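### 3.2. Tono de la vajilla y temperatura percibida del café

La preferencia por vajilla clara en los locales de degustación suele atribuirse a la costumbre. En el estudio de Hundska se trató el tono de la taza como variable independiente, con volumen y tueste constantes. Cada participante valoró 3 infusiones en una escala de 100 puntos, siempre sobre superficie clara (figura 4a). 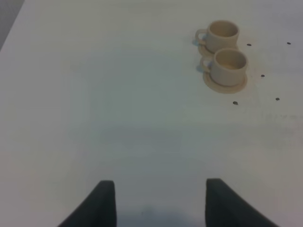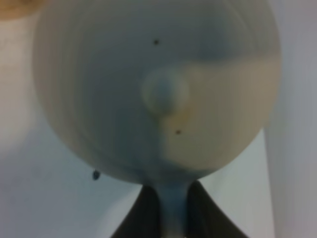 **Figura 4.** (a) Dos tazas de color crema con sus platillos sobre mesa blanca. (b) Cuerpo redondeado gris lechoso con zona beige, a corta distancia.

Bradley Pearce objetó, al revisar el borrador, que la escala de 100 puntos induce una precisión ficticia y que los catadores no entrenados apenas distinguen 8 niveles de temperatura; propuso agrupar las respuestas antes del análisis. La objeción se aceptó en parte: los datos brutos se conservan en el anexo B y el modelo principal emplea las categorías agrupadas.

Con esta codificación, el efecto del tono se mantiene en la serie de octubre, aunque pierde magnitud en las infusiones de tueste oscuro. El índice de Kanagaratnam, calculado sobre 900 valoraciones, no mostró interacción entre tono y orden de presentación. La muestra de Rarden se excluyó por falta de registro del tiempo de reposo, variable que Gatti considera determinante en ensayos de este tipo. El contraste con porcelana esmaltada en negro se aborda en la sección 3.3.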